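Gitance Two-Arm Recording Bench

Product details | What's included | Ordering

The Gitance bench is our complete station for recording two-handed work, built for teams who need good examples to train a learning system and would like to get them without spending half the year putting a workspace together first. You get a pair of arms with fingered hands, a head-height camera, a table with a black cover and backdrop, and the Gistik recording software, already set up to work with one another.

We started out in a single room in Plakotthorpe, and most of what we know about these benches came from using them ourselves, day in and day out. Rigid blocks and cups are a fine place to begin, and we still suggest them for your first afternoon. Sooner or later, though, everyone wants to try the awkward things — cloth that folds over on itself, balloons that roll off at the slightest nudge, anything soft or light or slippery.

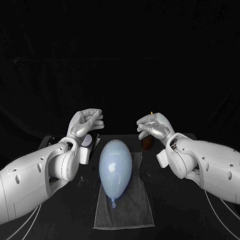
Soft objects ask for patience from the operator, and so the controls have a slow mode that scales hand movement down while you keep your own comfortable pace. Press the foot pedal to start an episode, press it again to close it, and hold it down if you'd like to throw the last one away (you will, and that's fine!). Gistik saves the camera view and the joint positions of both arms together, with room for a short note on each take.

A practiced operator can record almost 400 episodes of a short task in a working day. Storage for 1,000 episodes comes with the bench, and more can be added at any point.

What's included
Two arms with hands, mounted and calibrated
Head-height camera and stand
Table cover and backdrop, both black
Foot pedal and operator controls
Gistik license for 5 users
Two days of training at your site

The Vlachopoulos mounting rail is sold separately, part number 377, and fits every bench we have shipped since March.

If you're unsure whether your task suits the bench, write to Sofia Christodoulou on our applications desk and tell her what you want the hands to learn. She is glad to look over a task list before you order, however rough it may be, and will suggest a sensible order for recording it.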